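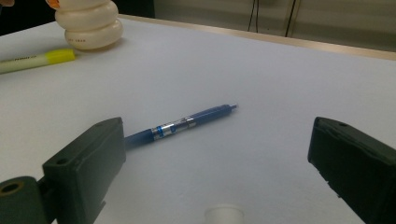 Jurnach open day: notes for members who couldn't make it

Sixteen of us went over to the Jurnach workshop in June to see what they have been doing with hand-held grippers. The visit was set up by Lucinda Dvorak, and Phong Khúc met us at the door and ran the afternoon. We started at 2 and were done in time for the early train.

The main demonstration was at a plain white table with a few desk items on it, a blue pen and a highlighter among them. A person holds the gripper, squeezes it to open and close two dark fingers, and goes through an ordinary job such as picking up a pen and putting it down somewhere else. A camera on the tool records the job from the gripper's own point of view. The recordings are later used to train a robot arm that has the same kind of fingers.

Phong said the main advantage is time. Driving an arm by remote control is slow, and new people need a lot of practice before they stop knocking things over. With the hand tool, most people get usable recordings on their first day. He does up to 89 short takes in a morning, then switches to something else because his wrist gets tired.

Everyone who wanted a turn got one. The tool is heavier in front than most of us expected, and it takes a few tries to judge how far the fingers reach. Mavis Dvorak asked if it mattered that her hands shake a little. Phong told her that small wobbles are fine and that a long pause in the middle of a take causes more trouble. 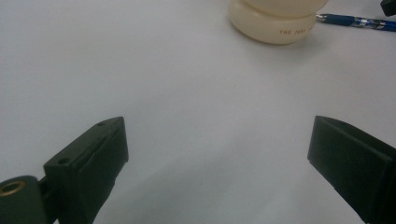
Pens came up a lot in the questions. They are thin, they roll, and a shiny barrel can look quite different when the light changes. Li-hua Tam, who looks after the recordings, said they move the items between takes so the robot doesn't simply learn one spot on the table. They also change which items are out. A rounded container is a different problem from a pen, and a gripper with flat fingers has to come at it more carefully.

Oona Jääskeläinen wanted to know how often the arm gets it right. Li-hua didn't want to give a single number. It does well on things it has met before — less well when two items are close together. She showed us a chart of failed attempts, and the biggest group was the arm closing its fingers a little too early.

After the break we split into two groups. One stayed for a longer talk on the finger design, including why the Ullmont version was dropped. The other walked through the assembly room, which is small, so groups were kept to 6 at a time.

Jurnach plans another open afternoon in the fall. If you'd like to go, give your name to Lucinda. Wear closed shoes for the assembly room, and leave large bags in the front office. Parking is behind the Edberg building, with the entrance on the side street.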